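Friday, late

Spent most of today on the grippers again. We are up to 632 demonstrations for the Gamimness set, and 520 of those have passed the check so far. The target is 680, so it is in reach if the failure rate stays where it is.

The method hasn't changed since Kenora. You wear one gripper on each hand, do the task at a steady pace with the jaws doing all the handling, and the recording becomes the training data. The policy never sees a joystick or a real arm until the evaluation. What I wanted to work out this week was how much the pads matter. They are foam and they wear, and my feeling was that a policy trained on fresh pads would do worse once the pads went ragged.

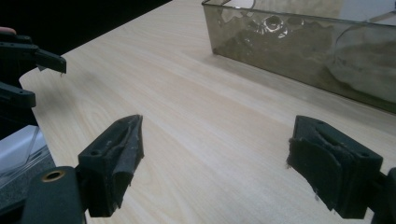
I went through the recordings in order of pad age, and the answer is less clear than I'd hoped. Grip width at contact drifts as the foam thins, but slowly, and it mostly disappears once you normalise per session. Slips are another matter. They cluster late in a pad's life, and they cluster on smooth, round things. I have tagged 21 slips by hand and will put them in as their own category. I don't want to throw them out, as the recoveries are probably worth more than the clean runs.

The bottle-and-basket task is where it shows up most. The bottle is tall and heavy at the bottom, so where you take hold of it makes a big difference. Low on the body it tends to rotate. At the neck it swings a bit but stays put. I had been letting myself do either one, whatever felt natural, and I think that was a mistake in the protocol.

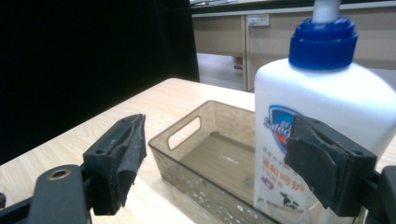 Right jaw low on the bottle, basket still empty.

Made tea, came back, and wrote up the start position properly. Every run is meant to begin with both grippers near the table and nothing between the jaws, held still for a moment before moving. I'd gotten lazy about the hold. Without it the alignment step has nothing to lock on to and the first part of the trajectory smears.

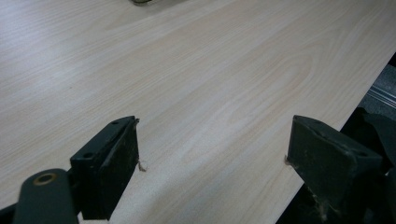
Đoàn read the draft in the afternoon and wrote back that the hold was fine but I was blaming the pads for something that could just as easily be operator fatigue, seeing as old pads and tired hands both come at the end of a session. Fair point. I can't separate the two with the data I have. The fix is to swap in worn pads first thing one morning and fresh ones at the end of the day, and see which way the slips go.

The other change is the neck grip. From now on the right hand takes the bottle under the pump head and the left stays back by the near edge until it is needed. I rewrote that line of the protocol twice - the first version could be read as allowing both. 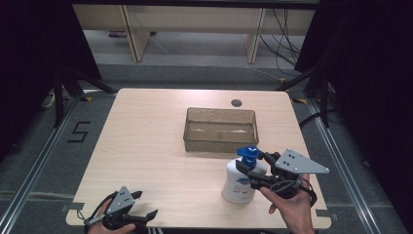
Table 5, right gripper at the neck of the bottle, left one waiting.

Zetdale want a progress note before the end of March. I'll give them the counts and the slip category and leave the pad question open. Still to do: relabel the older bottle runs by grip height, find the unused pads, charge everything overnight.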